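Ticket 1598: Lid leaks at seam, hot cups
Opened by: Elsa Backlund
Assigned to: Fouad Matar
Status: Open

Leak reported at the rim on cups from carton 461. Black lid, brown sleeve. Sleeve ruled out: same complaint with the sleeve removed. 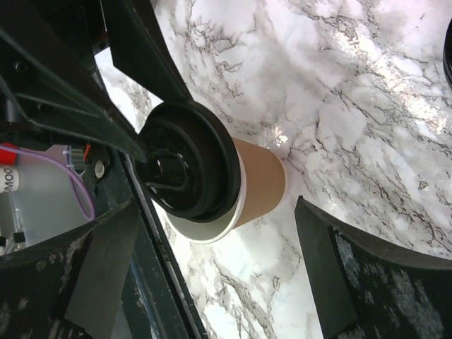 Steps taken
1. Lid pressed down around the full rim. Leak persists.
2. Lid swapped for one from carton 141. No leak after 3 minutes on its side.

Next: Fouad to pull carton 461 and request replacement lids from Rellum.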